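Holtance is looking for people to teach by hand

We are a small group in Huerta, and we are putting together a large set of recorded examples so that a learning system can pick up simple assembly work from people who are good with their hands. You don't need any background in engineering – past helpers have been bakers, retired teachers and one very patient piano tuner.

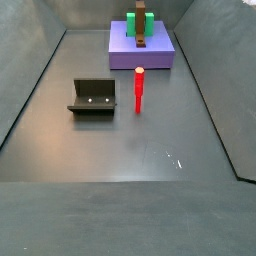

Each session lasts 100 minutes, with a good long break and coffee in the middle, and you will be guiding the arm through short tasks while the system records how you do it. Most tasks are about putting one part where another part needs it, and the parts are plain things like the red peg or the black bracket with its two shiny round spots. Take all the time you like, and please don't worry about fumbling, as we keep the clumsy tries as well and are glad to have them!

We would love to reach 2000 examples, so we hope you can manage at least 5 sessions with us. All sessions are paid, and bus fare is covered. You should be 18 or over and comfortable sitting for a while. Write to Lensa Wolde or Ariel Mangubat at the Holtance front desk by 4th November.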